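How to Clean the Dust Out of a Desktop Computer

Posted 12/03/2025 by Corrado Pellegrini

If your computer has started to sound like a hair dryer every time you open a second browser tab, I have great news. You can very likely fix it in one evening with a can of air and a paintbrush, and it is one of the most satisfying little jobs in the whole house! I did my first one back in November, on the old tower my neighbor Ivone Damasceno keeps in her sewing room, and I have been hooked ever since. Hers lived on the floor next to a fabric cutting table, so you can imagine the felt that came out of it.

This page is for regular desktop towers and the flatter cases that lie on their side. Laptops are another animal and I'll write those up separately.

What you need

A can of compressed air, or a small electric blower if you plan to do this often
A soft, clean paintbrush with natural bristles (mine is an inch wide)
A Phillips screwdriver
A few cotton swabs
Rubbing alcohol, 90 percent or stronger
A microfiber cloth
An egg carton or muffin tin for the screws
A dust mask, if dust bothers you

Please skip the household vacuum. The nozzle can build up static right where you don't want it, and it's clumsy around small parts anyway.

Step 1. Shut down and unplug

Shut the computer down from the menu and wait until the fans stop. Flip the switch on the back of the power supply if there is one, then pull the power cord. Unplug everything else too: monitor, keyboard, speakers, network cable. Take a phone picture of the back before you do. I skipped that with Ivone's and spent a long while under her table with a flashlight, trying to remember which speaker plug went where.

Now hold the power button down for 15 seconds. This drains off the leftover charge.

Step 2. Pick your spot

Outside is best if the day is dry. A garage with the door up is fine, and so is a porch. Lay the case on a firm table at a height you like, with the removable panel facing up. Don't work on carpet, and leave the fuzzy sweater in the closet.

Step 3. Open the case

Most towers have two screws along the back edge of the side panel. Some have thumbscrews, some have a latch, and a few office machines have a lid that slides backward after you press a button. If it won't move, stop and look for one more screw before you pull harder.

Touch a bare metal part of the case with your hand before you touch anything else, and do it again every so often as you work. That habit costs you nothing and it protects the electronics from static.

Take a minute to look around before you start blowing air at things. The big circuit board is the motherboard, and nearly everything else plugs into it. Notice where the cables run and which ones are close to a fan. On older machines the cables are sometimes stiff, so move them gently and only as far as you have to.

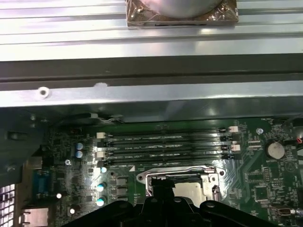
Step 4. Blow out the loose dust

Hold the can upright and keep the nozzle a hand's width away. Use short bursts. Start at the top of the case and work down, so you aren't dropping dust onto parts you already cleaned.

Hold each fan still with a finger or a cotton swab while you blow on it. A fan that spins freely under compressed air can go much faster than it was built for, and that is hard on the bearings. (It does make a fun noise. Resist!)

Step 5. Brush what's left

Some dust is sticky, especially if the computer lives near a kitchen. Loosen it with the dry brush, using light strokes, then follow with another puff of air. Fan blades come up beautifully with a cotton swab barely damp with alcohol. Keep the alcohol off labels, and leave the processor cooler attached. Taking it off means new thermal paste, and you don't need that for a normal cleaning.

Step 6. Do the filters and the power supply

Many cases have a mesh filter at the front or underneath. Slide it out, rinse it under the tap, and let it dry completely - overnight is good. For the power supply, blow air through the vents from outside. Never open it, even unplugged. It can hold a dangerous charge.

Step 7. Close up and test

Check that no cable is touching a fan and that every plug is seated. Put the panel back, reconnect everything using your phone picture, and switch on. Listen for a minute. A ticking sound nearly always means a cable is brushing a blade, so shut down, unplug, and tuck it away.

How often?

I do mine every nine months. If you have pets, or the case sits on the floor, go for twice a year. Raising the tower onto a low shelf helps more than you'd think, and Ivone's now sits on an old footstool, well above the thread clippings.

Next up: cleaning a keyboard without losing any of the keys.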